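Mridha bin photos - README

2 min read

Pictures of painted bar stock in parts bins, put together at Medside for people who sort and count offcuts. The set has 305 pictures from 17 bins.

Layout

- bins/ - one folder per bin
- labels.csv - colour and rough position of each bar
- notes.txt - lighting changes, by bin

Colours are logged as "red-brown" or "dark green". Bars leaning on a sloped wall get the tag `lean`, bars on the floor get `flat`. Partly hidden bars are still labelled.
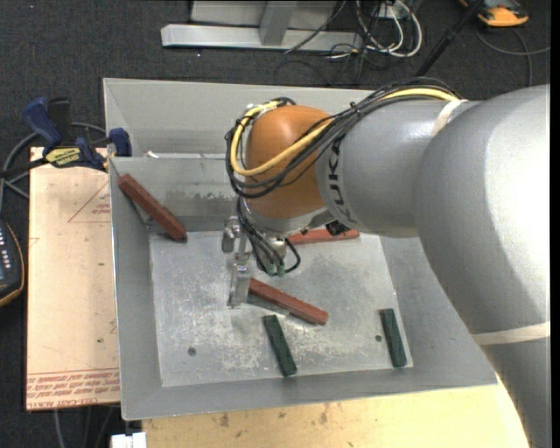 Sheet-metal bin, three red-brown bars and two dark green.

Known gaps: 15 pictures from December have no labels yet. Send fixes to Vasanthi Pathirana.

Comments

Wakana Kubo: Is grey primer coming as a third colour?

Imtiaz Seneviratne: labels.csv opens fine now, thanks.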